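Kirkadham Shared Workshop, Home Robotics Evening Course
Handout 4: Hand-held grippers and the kitchen table test
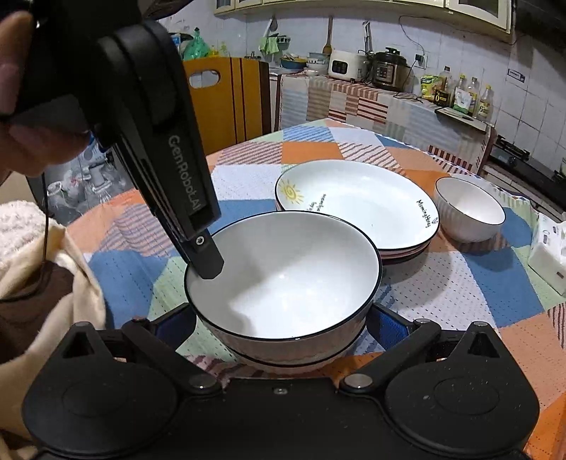 1. What this session covers

By now your gripper should be assembled and the jaws should open and close freely. Tonight is about handling things at a table: bowls, plates, cups. Bring the build notes from Handout 3, and your own screwdriver if you have one.

2. Check the linkage first

Set the gripper flat and work the jaws by hand. Both linkage arms should move together. If one lags, loosen the fastener at its base a quarter turn and try again. Do not oil the joints. Oil ends up on the pads and then on the dishes.

Check the screws near the jaw tips as well. They back out with use, and a loose one will scratch a glaze.

3. Bowls

A bowl can be held two ways: across the outside, or by the wall, with one jaw inside and one outside. Start with the wall. Put the squared tip against the inside first, then close the other jaw. On a glossy bowl the tip will slide if it meets the wall at a steep angle, so tilt the whole gripper until the tip sits flat.

A hand on the jaw is fine while you are learning where the tip should go. Take it away before you start recording.

4. Plates

Stacked plates are harder. The rims sit close together and the tip has to go under one rim only. The Mirani jaw plans have a thinner tip for this — print it solid, or it bends. Leave the stack alone until you can lift a single plate without looking at the jaws.

5. Recording

Use the Woser logging script from the course folder. Start a new file for each object. My own set from February has 655 usable clips and 194 that I threw out, mostly for bad lighting or a cable across the lens. Tape your cable down.

6. For next time

Record one bowl and one cup at your own kitchen table. Leave the usual things on it. A model trained only on a bare bench does poorly at home, as the Bendgate build showed.

Next session: Tuesday, August 14, 2018, back room, bring your files on a stick.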